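Jan 31, 2019

**Hurkemus store room: progress to date**

Of the 2,000 allotted, we have spent nearly 800, mostly on shelving, and the remainder is intact, to everyone's surprise. The Flallo stock is sorted, 162 items in all, and what was past saving has gone to Fanddale for recycling.

Two jobs are left – the last blue boxes, and the pale surfaces, which want washing before they want paint.

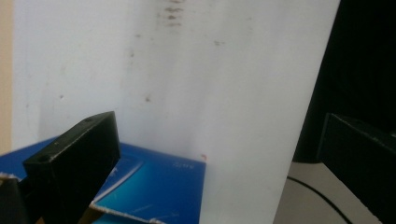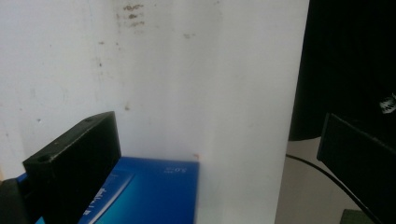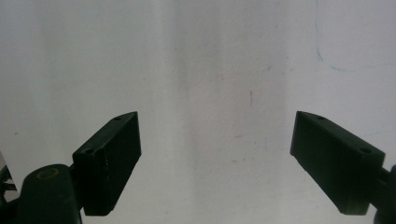
Zeleke has written to ask whether paint is needed at all, or whether a bucket and a sponge would do. Their view is that a scuff never stopped anyone finding a cable. We have agreed to try the sponge first and report back in March. If the brown marks win, we will ask to move 700 from the shelving line to decorating.

The box labels are still in three different handwritings, none of them legible. New ones are on order.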